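4.2 Does grouping by color survive contact with a small shelf?

The claim we set out to test is an old one in the home storage literature: that people put packages away faster, and find them again more easily, when the packages are grouped by color. Grirkden's guidance for small pantries repeats it without a source. Ngô (personal communication) holds that the effect is large enough to be worth redesigning shelf inserts for. We were not persuaded by either, and the results in this section have only partly changed our minds.

Part of the difficulty is that color is rarely on its own. Packages of one color tend to come from one product line, and packages from one product line tend to be the same size and shape. A person who stands matching cartons next to each other may be sorting by color, by height, by brand, or simply by what fits. The Jinetska study, which logged 2000 placements in 3 kitchens, reports a strong color effect but does not separate these cues, and its authors seem untroubled by this. Figure 3 illustrates the problem with a partly filled rack.
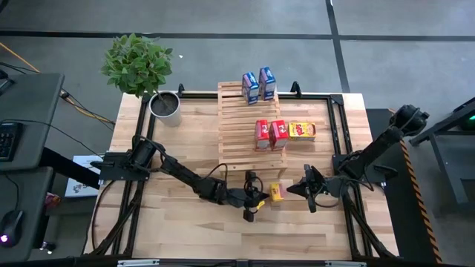

Figure 3. Blue and red cartons upright on a slatted rack, with a yellow box lying flat beside the red ones. A smaller yellow box is on the tabletop.

A reader who believes in color grouping will find it in Figure 3 at once: blue with blue, red with red. We would point to the yellow box on the rack. It differs from its neighbors in color and also in the way it has been laid down, so its position supports a color rule and an orientation rule equally well. The small yellow box is no more helpful. If it were placed next to the larger one, a coder using the Brirex scheme would score a color match, even if the only thing that decided the matter was free space.

We therefore recoded our 900 placements twice, once by color alone and once by orientation alone. The two codings agreed in most cases, which we take as a warning about earlier work and not as support for it. Where they disagreed, color did somewhat better, but the margin shrank when Deepak Dubey repeated the coding without access to the first set of labels. Two of the disputed layouts could not be settled at all.

What remains is a modest preference for keeping like colors together when there is room to do so. Whether it saves anyone time is a separate question, and our data cannot answer it. Retrieval was not measured in the June sessions.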